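Werkstattbuch Druckraum, 2022-08-10

Farbtest Siebdruck, dritter Anlauf

Endlich ein Gelb, das leuchtet! Aurora Godinho hatte gestern noch die Reste der Wisodine-Paste angesetzt, und ich habe heute früh gleich den ersten Abzug gemacht, noch vor dem Kaffee. Auf dem Muro-Karton (300 g, die glatte Seite) steht die Farbe richtig satt und läuft an den Kanten kein bisschen aus. Auf dem alten Aerts-Papier dagegen zieht sie weg und wird stumpf, da hilft auch eine zweite Schicht wenig. Also Muro für die Plakatserie, die Aerts-Bögen nur noch für Probedrucke.

Rakel im flachen Winkel, zwei Züge, dazwischen nicht fluten. Beim ersten Versuch habe ich geflutet und prompt ein zugesetztes Sieb gehabt. Ausgewaschen, getrocknet, nochmal. Danach fünf saubere Abzüge hintereinander, die hängen jetzt an der Leine über dem Fenster, bitte nicht anfassen, die unteren Ecken sind noch weich.

Für die Serie fehlt uns weiter die Entscheidung beim Blau. Ich will unbedingt ein kräftiges, helles, das direkt gegen das Gelb arbeitet, mit Grün als schmalem Band dazwischen. Im Supermarktregal sieht man ja, wie gut das auf Entfernung trägt: oben Blau, unten Gelb, und die Schrift liest sich trotzdem sofort. Aurora ist für ein Petrol und hält mein Blau für zu laut. Laut ist bei einem Plakat für die Ciltenley-Konzerte aber genau richtig, finde ich!

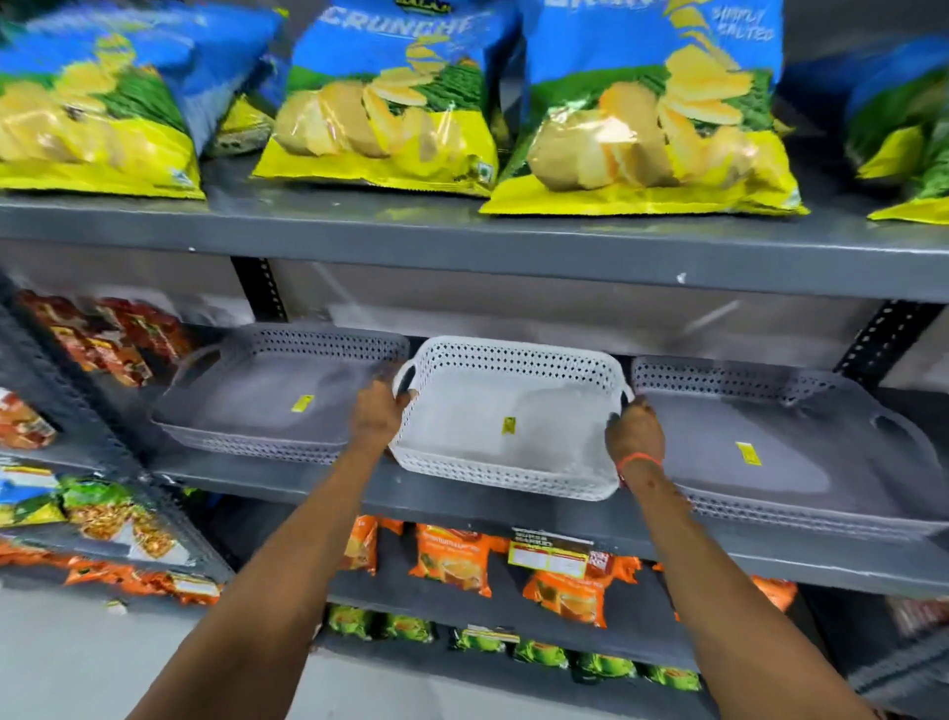

Passer und Reihenfolge

Gelb zuerst, dann Grün, dann Blau, Schrift zum Schluss in Weiß. Das Weiß muss deckend sein, mit der verdünnten Mischung vom Juli scheint das Blau durch. Überlappung zwischen Gelb und Grün auf 2 mm gesetzt, mit weniger blitzt der Karton durch, sobald der Bogen minimal schief anliegt. Die Anlegemarken aus Klebeband halten erstaunlich gut, ich hätte gern trotzdem welche aus Blech (Aurora fragt in der Schlosserei nach).

Noch offen: Blau in drei Abstufungen mischen und auf einen Streifen drucken, Rezepte gleich mit Bleistift danebenschreiben. Das feine Sieb neu beschichten, im Dunkeln trocknen lassen. Belichtungszeit im Heft nachtragen, der Zettel klebt noch an der Lampe.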